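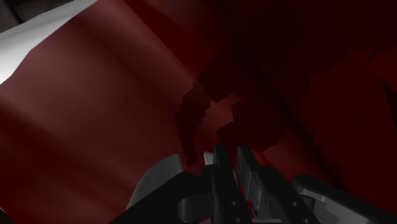

Clallus opens remote teaching of cloth handling to outside partners

Clillmont, July 2022

Clallus announces today that its remote teaching service, Kamel, is open to laundries, textile sorters and research groups outside the company. Until now it was used only by our own staff and by one partner, the linen hire firm Haddadin.

With Kamel, a person shows a robot arm how to do a task by guiding it from a distance. The operator holds a hand controller, looks at the view from the wrist of the arm, and moves the gripper as if it were their own hand. Each movement is recorded together with the view. The recordings are later used to train the arm to do the same task alone.

The first tasks offered are all with cloth: to approach a piece of fabric, to take hold of a fold, to lift it, and to lay it down flat. Operators begin in simulation. The rendered view shows them the two fingers of the gripper against the fabric, at the same close range at which they must decide where to grasp. A red cloth is among the training scenes, in low light, where the folds and the shadows have nearly the same colour and are easy to confuse.

"Cloth never lies the same way two times," said Marisol Cuadros, who leads the teaching work at Clallus. "If you write a rule for where the fingers should go, the rule is wrong by lunch. A person looks at the fold and simply knows. We want to record this knowledge in large amount, and in good quality."

During the trial with Haddadin, which started in February, 17 operators recorded 577 demonstrations that passed our quality check. A further 124 were set aside, most often because the operator stopped in the middle of the movement or closed the fingers too early. These recordings are not thrown away. They are labelled and kept in a separate set, and partners may ask for access to it.

Nilton Espinoza, operations manager at Haddadin, said that his staff needed less preparation than he had planned for.

"Our people have folded sheets for many years, and they have good hands for it," he said. "The difficult part was to trust the screen. In the first days they moved very slowly, and after that they began to compete with each other. We had to ask them to slow down again."

New operators complete eight hours of practice before their recordings are counted. The practice is done fully in simulation, so no arm is occupied and no fabric is damaged. After this they may continue in simulation or connect to a real arm at our workshop in Clillmont, by booking a time in the Kamel calendar. Partners who have their own arm can connect it after a safety visit from our team.

There is also a second way of teaching, by hand. Here the operator stands beside the arm, takes it near the wrist and leads it through the task while the motors give only light resistance. Flor Rivadeneyra, who is responsible for operator training, recommends it for short and simple movements, such as pulling a corner towards the table edge. For longer tasks she prefers remote control – the body of the operator does not block the view of the wrist camera, and the recordings are more even.

Kamel is offered as a monthly subscription. The price depends on the number of operators and not on the number of recordings. Recordings made by a partner belong to that partner, and Clallus may use them for its own training only with written permission. Research groups at universities and colleges can apply for a reduced price.

The next tasks in preparation are the turning of sleeves and the sorting of mixed piles by size. Partners who wish to take part in the early tests are asked to say so in their application.

About Clallus

Clallus develops tools for teaching robot arms by demonstration. The company is located in Clillmont and is led by Thérèse Fraser.

Media contact: Ruth Zapata, Communications, Clallus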